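Urio Gripper Comparison Guide
September 2021 — by Jeanine Geerts
Search this manual Go

4. Comparing two-finger grippers on a plate

1. Hold both arms above the table, grippers clear of all items. 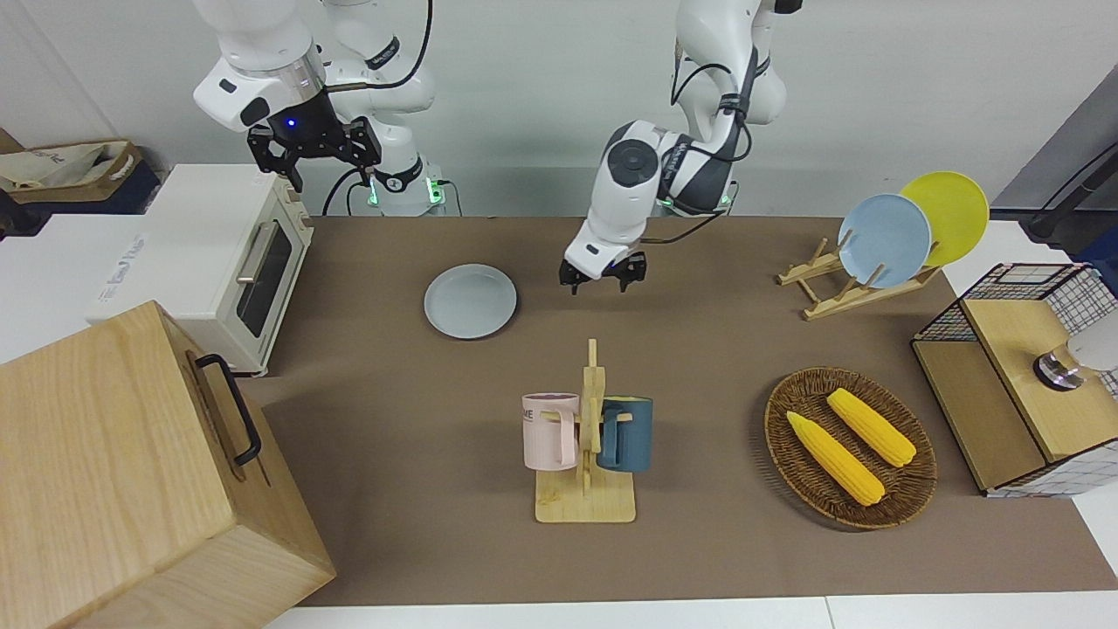

Rafsan Sheikh asks whether the force limit carries over when the gripper is changed. It does not — enter 267 again for each unit.

2. Lower the left gripper to the rim of the flat plate at slow speed.

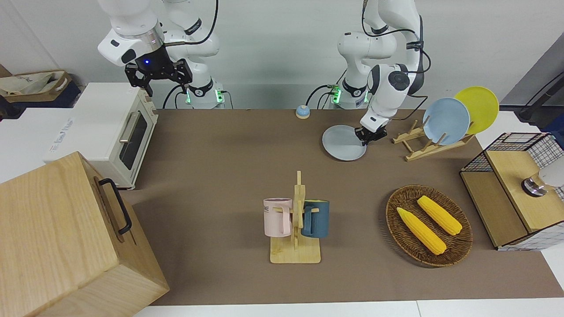
Issue 2, p. 34

3. Close the fingers and log the grip reading.

CAUTION: Stop the arm if code 3357 shows.

Shares 5 Comments 1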